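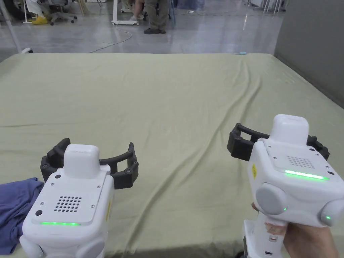 Do cooling bed sheets really keep you cooler at night?
We don't know, and after reading everything the makers would send us, we suspect they don't know either.

Call for participants: the Firkeck home sheet trial

Firkeck is a small consumer newsletter paid for by its readers. We take no ads and no free samples. Last summer we asked readers which household claim they trusted least and got 3,621 replies. "Cooling" sheets came out on top, a little ahead of detox foot pads.

So we are looking for 100 adults to sleep on some sheets and tell us what they notice.

What we are testing

Three sheet sets, all bought by us at full price. One is the Pledine, which costs more than most people's mattress pad and promises "a deeper cool from the first minute." One is the mid-price Erner set, which makes a similar promise in smaller type. The last is plain cotton from a discount store and promises to fit a queen.

We have cut off the tags and washed all three the same way. You will get them marked with a letter and won't be told which is which until June. We admit this isn't perfect. The fabrics feel different in the hand and a person who knows sheets may guess. If you do guess, write it down before you start and we'll look at those answers separately.

What you would do

Sleep on each set for 11 nights, with a few nights on your own bedding in between. Each morning, before coffee if you can stand it, fill in a one-page sheet: when you went to bed, when you got up, whether you woke up hot, whether you kicked off the covers. Leave the small room thermometer we send on your nightstand and write down what it says at bedtime and again when you get up.

We are not using sleep trackers. Two of us wore different brands for a month and they disagreed about whether we had been asleep. You can wear yours, but please don't send us the graphs.

Who can join

You need to be over 18, sleep on a queen mattress up to 14 inches deep, and be home for the whole trial. Couples are welcome, but each person fills in a separate form and please don't compare notes at breakfast. We need people who sleep hot and people who don't. We also need people who think these sheets work. Most of the sign-ups so far are from doubters like us, and that would make for a lousy trial.

Please sit this one out if you are changing any sleep medicine this spring, have a new baby, or work in the bedding business.

What you get

You keep whichever set you like best and mail back the others in the prepaid bag. There is no cash payment. We'll also send you the full results, including any that make us look silly. If the Pledine wins by a mile we will print that, in the same size type we would use if it lost.

A note on what this can't show

It is a home trial run by a newsletter. Bedrooms differ, weather changes, and people forget to fill in forms. The data will be checked by Kerekes, an outside statistics shop, who have already warned us that a small difference between sets may mean nothing at all.

How to sign up

Send your zip code, your mattress depth and one line on how you usually sleep to the trial desk, using the contact form on the Firkeck site. Don't send your medical history. Sign-up closes at 5 p.m. on the last day of March, and we'll write to everybody either way.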